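Section 2: Setting Up and First Rinse, Capsule Machine

2019-02-02
by Beryl Holroyd

Covers the capsule machine in the Plekstead kitchen. Read once all the way through before you plug anything in. Filters and descaling are in section 3.

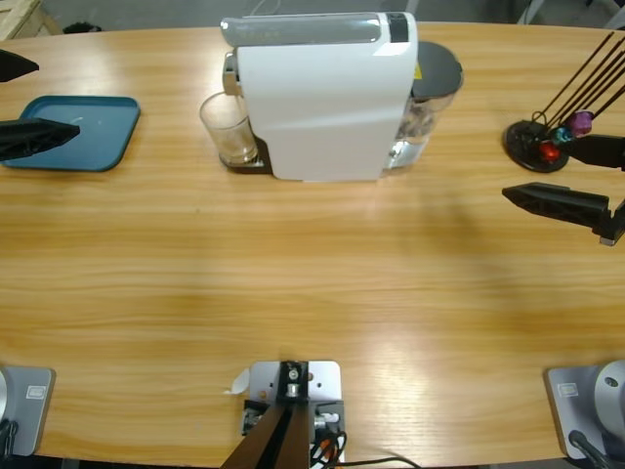

Allow 10 minutes for all of this, most of it waiting. You need clean cold water, a glass and a cloth. No capsule yet.

1. Pick a flat, steady spot. Leave room at the back so you can get at the water tank. Cord well away from the sink.

2. Lift the tank off. Wash it and the lid by hand, mild soap, rinse twice. Not the dishwasher — Tibor tried that with the last one and the lid never sat right again.

3. Fill with cold water. Stop short of the top. Wipe the outside dry, push the tank back down till it's seated, lid on.

CAUTION: Never lift the tank while the machine is running. Read the yellow warning sticker on the side of the tank, just under the lid. Do not peel it off.

4. Slide the drip tray in all the way. Stand the glass on it, under the spout.

5. Plug in, switch on. Wait for the light to stop blinking.

6. Run 2 full glasses of plain water through. Empty the glass inbetween. Spout gets hot, so keep fingers clear.

NOTE: If no water comes, switch off, reseat the tank, try again. Still nothing, call Ernő Bodnár on extension 23. Don't poke anything up the spout.

7. Now a capsule. Take one off the stand, check the foil isn't dented, drop it in and close the lever fully. Press once. Pressing again stops it.

8. Open the lever, let the used capsule fall. Leave the glass a few seconds for drips.

CAUTION: Never open the lever mid-brew. Hot water under pressure.

After each use

- Rinse the glass right away. Milky coffee dries on and is a pain to get off.
- Tip out the drip tray, wipe the housing with a damp cloth. No scouring pads on the shiny parts, they scrach.
- Refill the stand from the bottom cupboard.
- Blue tray gets a wipe too, then dry it.

Away for more than a couple of days — empty the tank, leave the lid off to air, and repeat step 6 when you're back.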